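Dalle chauffée et moquette : quelle résistance thermique max ?

Griston
Posté le 12/11/2019
Bonjour, bureau au rez-de-chaussée, plancher chauffant basse température, tubes au pas de 15, chape de 6 cm. Je veux poser de la moquette en dalles. Le fabricant de la chaudière me parle d'une résistance max de 0,15 m².K/W, sous-couche comprise. La gamme Stultberg 408 est donnée à 0,13. Ça passe ?

ansari_th
Ça passe sur le papier. À 0,13 il faudra remonter la température de départ de quelques degrés par rapport à un carrelage. Colle ou poissant ?

Griston
Poissant, pour pouvoir remplacer les dalles une par une.

Cilton
Pas d'accord avec ansari_th. 0,13 c'est la dalle seule. Avec le ragréage et un poissant mal tiré, la marge est mince. Je prendrais une dalle à 0,09 maxi et je ne me poserais plus la question.

ansari_th
Le ragréage compte pour presque rien, 3 mm de ciment c'est négligeable. Le poissant aussi. C'est la sous-couche qui plombe le total, et il n'en met pas.

Cilton
Négligeable si le support est plan. Une lame d'air sous une dalle qui tuile, ça ne figure sur aucune fiche technique.

Griston
Surface : 136 m², soit 292 pour les deux niveaux avec l'étage en radiateurs. Je ne touche pas à l'étage. Côté mobilier, plateaux blancs partout.
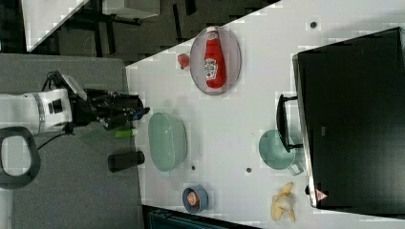
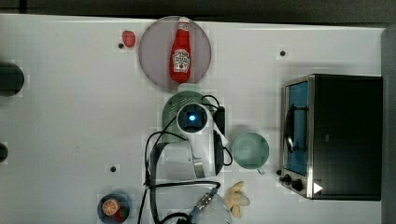

Pour la régulation, j'ai une sonde extérieure et une loi d'eau réglée sur une pente de 0,5. Départ limité à 40 °C. Faut-il toucher à la pente ou seulement au décalage parallèle ?

ansari_th
La pente d'abord, par pas de 0,1, et 2 jours d'attente entre chaque réglage vu l'inertie de la chape. Le décalage seul va surchauffer en mi-saison.

Cilton
Là-dessus on est d'accord. Vérifie aussi les débits au collecteur avant de poser quoi que ce soit.

Griston
Noté. Pose prévue en février, je relèverai les températures de départ et de retour.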